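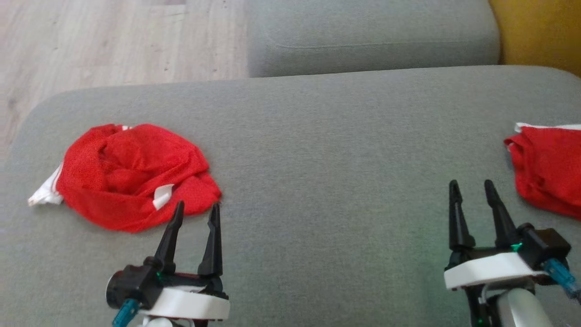
Sabina Pathirana and Halvard Engebretsen

3.2 Clothes on seating

In many homes the sofa is the first place where clothes are put down before folding. Figure 2 shows two red garments with white trim on a light gray sofa, one of them bunched into a loose heap. We call such a heap a resting pile. Dalen names it differently - he speaks of delayed folding - but the meaning is close. In the Flesetti homes, resting piles were more common on wide seats than on chairs.

Figure 2. Red garments on a sofa seat.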